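Divided desk organisers: upright or flat for paperbacks and boxes?
Posted by Kenneth Soriano, 16th July

I'm setting up shared desks for a small office and have to settle on one layout for the white plastic organisers we already have. They are the open type with thin vertical dividers. Each desk needs to hold a couple of paperbacks, one or two cartons, and whatever soft bag the person brings in. The desktops are wood and the clear depth in front of the monitor is 245 mm.

Two questions. Do paperbacks go in upright or leaning? And do soft bags belong in the organiser at all, or should they have their own spot?

skikis_bench

Upright, with the spine out, if the compartment is narrow enough to hold the book square. On a wide compartment it will lean whatever you do, and a paperback left on a lean for months takes a set. Measure the compartment before anything else. Mine (a Tindus) is 45 mm at the base and narrower than the thickest book I own.

Bags: keep them out. Fabric drags on the dividers, and you end up lifting the organiser along with the bag.

potia11

I disagree on leaning. A slight angle with the cover facing out lets you see what the book is, and on a shared desk that matters more than the spine. The set in the pages comes out if you turn the book around now and then.

I agree on bags, with one exception. A small pouch folded flat and stood on edge takes less room than the same pouch dropped on the desk. The Kermani organisers have a spare slot at the end that suits it.

Kenneth Soriano

Compartments measured: 45 mm here as well, so the thicker books will not go in. I'll put those on the shelf.

What about cartons? Some of ours are tall for their footprint and I expect them to tip.

Hipólito Tapia

I did this for our desks last August. The order matters more than the product. What I wrote up for our people:

1. Clear the desktop and wipe it. Put the organiser against the back, long side parallel to the edge.

2. Load the middle first. A tall carton standing on end goes in a middle compartment, where there is a divider on either side to stop it tipping. Put it at one end and a knock can carry the whole thing over.

3. Books next, in an outside compartment. I let them lean. One per compartment is enough if you want the cover to show.

4. Bags last, on the table beside the organiser. Empty them, close the zipper, press the air out, and fold from the bottom up. Do the small soft items separately. Anything left crumpled takes up more bench than the organiser does.

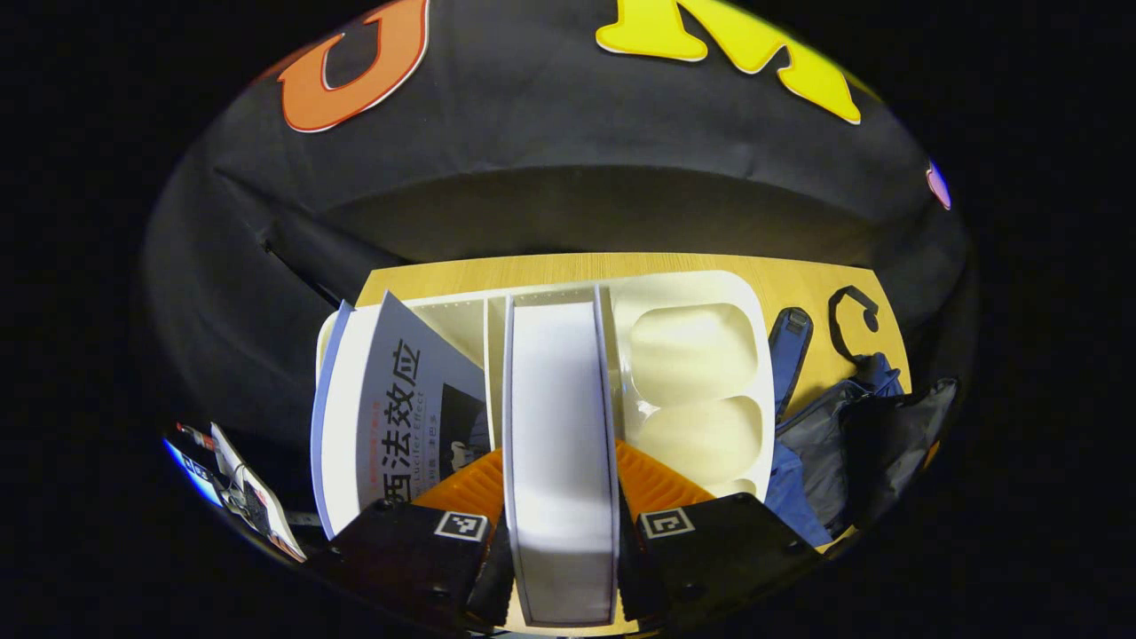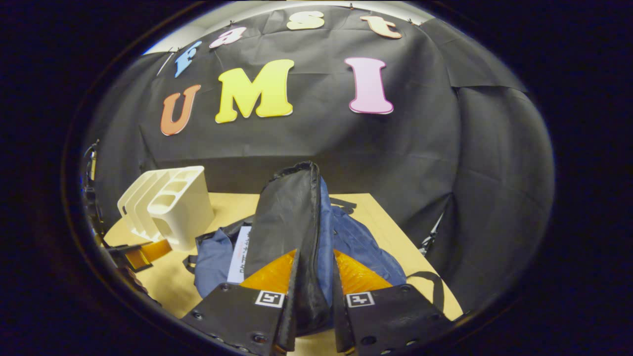
The first has the carton upright in the middle and the book leaning on the left; the second has the blue bag crumpled on the table.

5. Tuck straps under the folded bag. A loop of strap left out toward the edge of the table gets caught on sleeves.

6. Loose papers come out of the bag before folding. A sheet left sticking out of the side creases along the fold.

7. Leave the front of the desk clear for a keyboard. If the folded bag intrudes on that space it goes in the drawer.

skikis_bench

Step 3 is where I differ, as above. The Lucifer Effect is a thick enough book that the lean will show in the block after a while. A piece of card beside it would bring it square.

Hipólito Tapia

Fair. I tried card and people took it out. If you want it to stay, use something rigid and stick it to the divider with removable tape.

potia11

Would you fold a nylon bag at all? Mine springs open again unless there is weight on it. I roll them and use the strap to hold the roll.

Hipólito Tapia

Rolling is fine if the strap is long enough. Ours varied too much to make it the rule. Folding with the zipper underneath holds reasonably well on a wood top, less so on glass.

Kenneth Soriano

Thanks, both. I'll go with cartons in the middle, thin paperbacks at the left, bags rolled or folded at the owner's choice but off the front of the desk. There are 11 desks to do. I have Potia non-slip pads here as well and will cut some down for the organiser feet.

skikis_bench

Check the pad thickness first. On a light organiser anything soft underneath makes it rock when you pull a book out.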